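Grants > Current projects > Hoani > Progress reports

Home Projects Reports News Contact

Hoani repair and reuse project: how we're getting on
Jul 1, 2021

Hi Kirsty,

Well, we made it to the halfway mark, and I'm happier with where we are than I was when I wrote to you in March! Back then we had a lease, a leaky sink and a very long to-do list. The sink is fixed (twice, long story) and the front room is open to the public four afternoons a week.

The big number first. We've given out 416 refurbished computers so far, mostly to families with kids in school and a good few to older folks who wanted to video call their relatives. Panila, the housing group down the street, sends us most of our referrals, and their front desk has been a dream to work with.

Donations come in waves. Pruko cleared out an entire office and dropped everything off in one morning, so for a while we were stacking desktops in the hallway. Laptops are still the thing people ask for most and the thing we get least of, and I'd like to spend part of the second payment on batteries and chargers if you're okay with that.

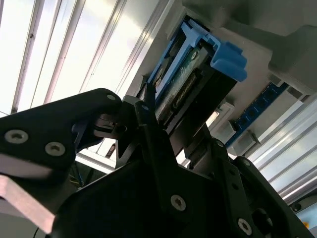
Hard drive in its blue caddy, then an open desktop case.

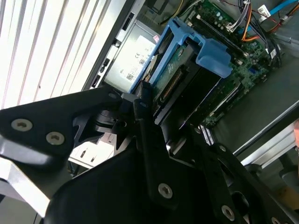 What happens to the old owner's files?
Every drive is wiped before the computer leaves us, and any drive that won't wipe gets shredded. The donor gets a signed form either way.

Money-wise we're a little under on rent and a little over on shipping, and it comes out close to even. The full sheet is attached. I did move some of the printing budget over to van hire, which you said was fine on the phone, but I'm putting it here so it's written down somewhere.

The evening classes have been slower. We planned for five groups and we've run four, partly because our teacher moved away and partly because the booking page on Preno kept showing us as full (grrr). That's sorted now and the next group already has a waiting list.

Next up is the 90-day check-in call with everyone who got a computer this spring. I'll send you what we hear, good and bad.

Thanks again for being so patient with my paperwork,
Tomás Moreira

Contact us | © 2021 Hoani | Back to top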